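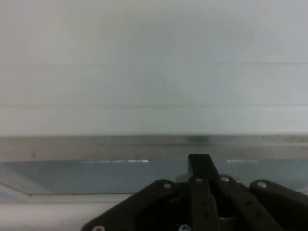
Darlene Doucette objected at once that a like costs nothing, so a count of likes measures nothing. Hold on to that objection. It is half right, and we need the other half for the reading.

Search this site
Enter keywords
Go

Unit 3 - Contests, shares and the small shop

Our case is the bakery in Vovalcombe that promised a year of free rye bread to one person if its post was shared 100 times. The post got there before lunch. Most of the sharers lived in Carnham, two hours off by bus, and had no plans to travel for rye.

Terms to know:
Reach - how many people had the post pass in front of their eyes. Includes people looking for something else.
Engagement - they pressed a button. Thumbs have been known to slip.
Conversion - they bought bread. Usually the shortest column in the report.

Necati Bayram's handout (last unit) treats these as a funnel. Funnels deliver everything you pour in, so the word flatters us a bit. A sieve would be closer.

What the bakery did get was a write-up in the Friesen newsletter, and the newsletter's readers do live within walking distance. Likes were the excuse for a story, and the story reached the customers. Doucette's point stands for the button and fails for the gossip.

For next time:
Read pages 2 and 3 of the Wiris packet.
Find a local contest post and write down what the shop asked for, what it offered and who could realistically collect the prize. One paragraph. Please don't enter the contest on the department's account - it has been done, and we won a kayak.

Print this page
E-mail this page to a friend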